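Botcombe Evening Craft and Home Course
Handout 2: Packing a picnic basket so it arrives in one piece

Hello again, and thank you to everyone who stayed behind last time to help me stack the chairs. A few of you asked for the packing notes in writing, so I've typed them up, with the bits I forgot to say out loud added in. Bring this handout with you next week, as we'll be doing the cold food section properly and I don't want to print it all twice!

What we're working with

I'm assuming you have a lidded wicker basket of some sort. Yours may be an old one from the loft or one of the Plilletti ones that Clémence Poulain passed round (she has the big one, the one with the leather straps, and yes, I am jealous). Size matters less than people think. Mine at home weighs 2 kg with nothing in it, and once you add plates and a bottle you do start to feel it on the walk from the car park.

Give the basket a once-over before anything goes in. Open the lid and run your hand round the rim, feeling for broken ends, because one sharp bit of willow will go through a napkin and then through your sleeve. Snip them off close with small scissors. Then open and shut the clasp a few times. If it's stiff, a dab of candle wax does the job. If it's loose, tie the lid down with a bit of ribbon and nobody will be any the wiser.

If it smells musty, stand it open somewhere airy for a day or so. I did have one student put hers in the airing cupboard and it came out creaking like a ship, so please don't do that. Wicker likes a little damp now and then. A wipe over with a barely wet cloth, inside and out, then let it dry with the lid propped up.

Setting up your table

Do this part on a table and not on the floor, your knees will thank me. I like a rounded one as you can shuffle round it without catching your hip on a corner. Put the basket at the far side, lid shut, and keep the space in front of you for laying things out. You want to see everything you mean to take before you start, otherwise you pack the salt first and spend the afternoon digging for it.

A flat sheet on the tabletop is handy too. Anything pale will do, as crumbs and stray clips show up on it. Lay out your things on the sheet in the order they'll go in, heaviest nearest the basket.

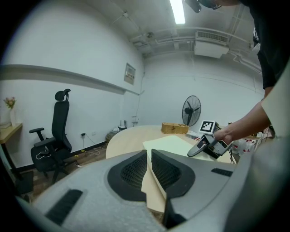

Packing in layers

Bottom layer. Fold your blanket or a thick tea towel to fit the base. Mine ends up 22 cm wide, which leaves a channel down one side for cutlery. Plates go flat on top of the cloth with a napkin between each one. Seija Laitinen stands hers on edge like records in a box, and she has never broken one, so try both ways and see which suits your basket.

Middle layer. This is for jars, tubs and the flask. Stand them up, tight together, and stuff the gaps with more napkins, rolled. Check every lid twice. I'm still finding beetroot in the weave of a basket I took out last October.

Top layer. Bread, cakes, soft fruit, crisps if you must. Nothing here should touch the lid when it closes. If you have to press down to do the clasp up, take something out. I know, I know, but a forced clasp pulls out of the weave sooner or later and they're a pain to mend.

My usual list for two

300 g cheese, wrapped in paper
A small loaf, unsliced
A jar of chutney (the Gaillard sort with the screw top is good, it hasn't leaked on me yet)
Tomatoes in a tub
Two slabs of fruit cake
Flask of tea, milk in its own little bottle
Knife, board, two forks, two mugs
A bag for the rubbish

When you get home

Empty the basket the same evening, even if you're tired. Tip it upside down outside and give the base a good tap, then go over the corners with a dry paintbrush. Leave it open overnight. Blankets and napkins go straight in the wash.

For next time

Please bring your own basket, one thick tea towel and something breakable that you don't mind losing. We'll pack, carry them round the building, and open them up again at half past seven to see how everybody got on. The Prindeo pattern sheets for the basket liner cost 78p each and I'll have a pile by the door, exact change if you can manage it.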